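Praktikum Robotik, Handout 4: Greifen mit Werkzeug
Betreuung: Naima Belhaj, Volker Wunderlich
Stand: 4. September 2020

In den ersten drei Terminen wurden Gegenstände direkt mit dem Zweifingergreifer aufgenommen. Ab jetzt hält der Greifer ein Werkzeug, und das Objekt wird nur noch über dieses Werkzeug bewegt. Die Aufgabe lautet: ein Tuch mit einer Kehrschaufel aufnehmen, anheben und an der Zielposition abkippen.

Vorbereitung: Lesen Sie Abschnitt 2 im Skript (Werkzeugkoordinatensystem, TCP-Verschiebung). Jede Gruppe bringt die Kalibrierdatei aus Handout 3 mit. Ohne gültige Kalibrierung wird der Arm nicht freigegeben.

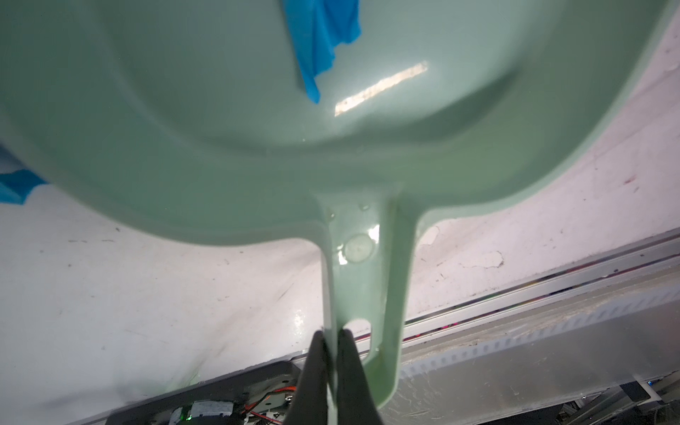
Der Griffpunkt bestimmt, wie stark sich die Schaufel unter Last verdreht. Bei zwei Fingern bleibt immer eine Drehachse, um die das Werkzeug kippen kann. Je weiter hinten gegriffen wird, desto länger ist der Hebel bis zur Last. Der Griff am Aufhängeloch ist in dieser Hinsicht ungünstig, lässt aber die Schaufelfläche im Bild der Handkamera frei, sodass das blaue Tuch darin gut zu erkennen ist. Beachten Sie bei der Segmentierung den hellen Reflexstreifen auf dem glatten Kunststoff. Ein reiner Helligkeitsschwellwert reicht nicht, arbeiten Sie im HSV-Raum. Auch Tropfen auf dem Stiel erzeugen kleine Glanzpunkte.

Ablauf
1. Referenzfahrt, Greifer öffnen, Schaufel am Stiel greifen.
2. TCP auf die Vorderkante der Schaufel setzen und mit einer Testbewegung prüfen.
3. Tuch aufnehmen, anheben, Position halten. Bildfolge mit bis zu 200 Bildern speichern.
4. Zielposition anfahren und abkippen.
5. Schritte 3 und 4 mit einem zweiten, weiter vorn liegenden Griffpunkt wiederholen.

Abzugeben sind der Quelltext, die Bildfolgen und ein Protokoll von höchstens zwei Seiten. Im Protokoll werden beide Griffpunkte verglichen. Fehlversuche gehören mit hinein, jeweils mit Angabe der Gelenkwinkel.

Fragen zur Bildverarbeitung an Wing-sze Ng, zur Steuerung an Volker Wunderlich. Raum 19, Schlüssel bei Frau Belhaj.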